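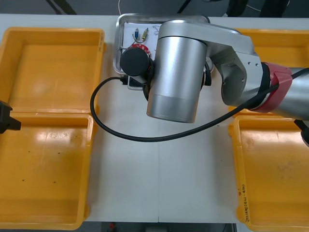
17th March: small parts and leads, bench 2

Search notes
Notebook > Bench work > Sorting
2 min read

Put fresh paper in the steel tray before tipping parts into it. Leads catch less on paper than on bare metal. Yellow trays stay in their usual places, two on each side.
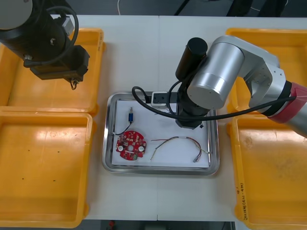
Terden order 3645 gets sorted first, then the Khaemba leftovers. Wipe the yellow trays before refilling. Old marker labels can come off with alcohol.

Leads next. Red and black singles, yellow/green twisted pair.

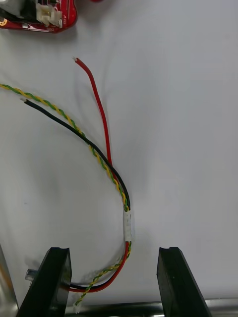 Cut length for the Surnex box is 800 mm. Strip 12 mm on the singles, leave the pair alone until the connectors come. Need more heat shrink.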